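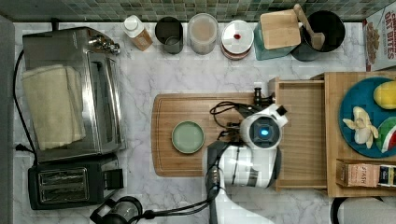
Manipulation and Teleop > Collecting demonstrations

Thread: Toy fruit, real kitchen: when do you stop recording?

findach_fettler
Posted 10/29/22

Overhead view of my setup at the top. The task is "put the fruit on the green plate". Fruit lives on the blue plate on the shelf unit, green plate goes on the chopping board, I drive the arm by hand controller and try to look as if I do this for a living.

I have 365 demonstrations so far. Trained on all of them, the arm does a very good impression of me, by which I mean it hovers over the lemon for ages and then goes for the banana. Success is fine if the green plate is on the left half of the board. Move it to the right and the arm still delivers to the left, with great confidence.

Do I need more episodes, or different ones? I'd like to hear "different" but I suspect I'm going to hear "more".

Dale Gauthier
Different. Next question.

All right, a longer answer. If the plate sits in the same place for most of your episodes, you've taught it a place and the plate is just scenery. Split your sessions into blocks of 5 episodes and move something between every block. Plate, starting pose, which fruit is where. Boring, but it works out cheaper than another month of the same.

Also, the hovering is yours. Watch your own recordings at double speed if you can bear to.

rundero_rob
Going to disagree with Dale, as is traditional. We had a pick and place job at Rundero with 1494 episodes and the first few hundred were rubbish whichever way we shuffled them. The policy only stopped dithering once there was plenty of data. Variety is lovely but if you've only a handful of tries at each plate position it learns a sort of average, and the average of left and right is the middle of the board with nothing on it.

Dale Gauthier
How many of the 1494 had a pause of over 3 seconds before the grasp?

rundero_rob
I don't see how that's relevant.

Dale Gauthier
So, most of them.

Elvia Espinoza
While the two of you are enjoying yourselves: OP, what are you doing about the cables? There's a proper tangle of black ones by the gripper head and lying over the board. If your training camera is anything like that overhead view, the cables are in the picture, and they'll have a different shape every session. I lost most of a February to a policy that had learned to look at a cable loop. I found out by taping the loop down, after which the arm wouldn't move at all.

Same goes for the towel on the toaster oven. Either leave it exactly there or move it about on purpose. What you don't want is it shifting once, halfway through, and splitting your data into two eras.

findach_fettler
The towel is still where it's always been. The cables are, um, free range. I'll clip them to the arm tonight.

Fair cop on the hovering as well. I watched twenty of them at double speed and it was like watching my dad parallel park.

emil_k
Don't clip them too tight near the wrist. Leave enough slack for full rotation and check it by hand with the power off. I speak as the owner of two connectors where there used to be one.

On the real question, I'm halfway between Dale and Rob. Bin the bad episodes first. Then collect with the plate moved. Then see. You may find you have far fewer than 365 worth keeping and that this is an improvement.

Ferdinand Haslinger
Has anyone mentioned the marble? Grey veins on white, a brushed metal top on the toaster oven that reflects the room, and presumably a window somewhere. I'd collect some in the morning and some in the evening. At Stiselthorpe we did everything after lunch and had a robot that was hopeless before it.

rundero_rob
So was half the staff, Ferdinand.

hélder_t
Small thing: the half peeled banana. Are you grasping it by the flaps or by the body? Pick one and stick to it for now. Mixed grasps on an awkward shape did more harm to us than anything in the background. I kept a sheet of paper next to the controller saying BODY in capitals and still got it wrong when tired.

findach_fettler
Both. Sometimes both in one episode. Sheet of paper is going up.

Plan, then: prune, clip cables with slack, move the plate every 5, record at silly hours, grab the banana by the body. I'll leave the OAT BITES and the rest of the back row alone until the plate business is sorted, then start shuffling those as well.

Dale Gauthier
Good. Hold back one plate position you never train on, and test there.

rundero_rob
And when that doesn't work, collect more.

Elvia Espinoza
Post the success rate for the right side of the board when you have it, please, even if it's embarrassing. The Zwahlen thread promised numbers too and I'm still waiting.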